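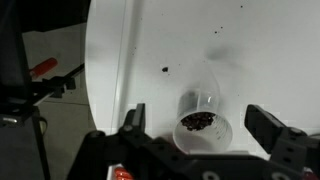 Ziketti Opens Its First Coffee Measuring Workshop for Home Brewers

Oct 10, 2024 -- Ziketti, the small coffee school and roasting room on the ground floor of the old Economou building, is opening its doors to home brewers with a new evening workshop all about measuring coffee. The class is called Beans by the Cup, and it starts with the plainest equipment in the kitchen: a white table, a clear plastic cup with marks on the side, and a small heap of dark roasted beans.

The workshop grew out of questions that customers kept bringing to the counter. People would buy a bag, love the first pot, and come back a week later wondering why the second pot tasted like something else entirely. Most of them were scooping by eye (so were plenty of us, before we started roasting for a living!) and a scoop of big, light beans can be a very different amount of coffee from a scoop of small, dense ones.

"I must have heard it every morning for a year," said Colleen Morin, who founded Ziketti and will teach the first round of classes. "Somebody buys a beautiful coffee, takes it home, and then the spoon decides how it tastes. I wanted a class where we slow down and look at the beans before we grind anything, and I'm so happy we finally have the table space to do it."

Each session lasts 2 hours and takes no more than eight people. Guests begin by pouring whole beans into clear graduated cups and reading the level at the side, then weigh the same beans on a kitchen scale and write down both numbers. They do it again with a darker roast, and again with a lighter one. After that the grinders come out, and everybody brews a 300 milliliter cup from their own notes and passes it around the table.

There is a reason for the clear cups. You can see the color of the roast through the wall and spot a broken bean or a pale one. Darker beans often carry a shine from the oils on their surface, and guests will compare that shine across several roasts, smell each one, and talk about how to store them at home. Panagiotis Ververidis, head roaster at Ziketti, is choosing the coffees for each evening and will bring samples from that week's roasting, including at least one batch he isn't satisfied with.

"Those are my favorite ones to teach from," Ververidis said. "If I only show you good beans, you have nothing to hold them against. Put a little pile of each on a bright table and people start pointing things out to me. They ask better questions than I did when I was learning, and it's a lot of fun."

The room itself has had some work done for the workshop. The long tables now have smooth white tops, picked so dark beans and stray grounds show up easily and wipe away in one pass. New lights have gone in overhead, and the old display shelves have moved to the hallway, where the retail bags will stay.

Scales and hand grinders for the class come from Ceveo, the kitchen supply shop across the courtyard, which is also lending a set of kettles. The cups are ordinary plastic measuring cups. They are light, they stack, and they survive being knocked over -- a useful quality with a full table of people reaching for the same beans. Guests are welcome to bring the scoop they use at home and find out what it really holds. Morin plans to bring hers too.

Tickets are $10 and include all coffee, a printed note card for recording measurements, and a small bag of beans to take home. No experience is needed, and guests don't have to own a grinder or a scale. Tea drinkers who are just curious are very welcome. Children may attend with an adult, and hot chocolate will be available for anyone who would rather skip the tasting.

A second workshop, this one on grinding, is planned for January. It will be held with Zedow, the bakery that supplies pastries to the Ziketti counter, and will pair different brews with breads from the morning bake. Details will be posted at the shop once the menu is settled -- the bakers are still arguing happily over the rye.

Tickets for Beans by the Cup are on sale now at the Ziketti counter during regular shop hours. Guests with allergies or access needs are asked to mention them when booking so the room can be set up ahead of time.

About Ziketti

Ziketti roasts coffee in small batches and teaches brewing classes for beginners and home brewers. The shop sells whole beans by the bag and serves coffee and pastries daily.

Press contact: Colleen Morin, Ziketti, Economou building, ground floor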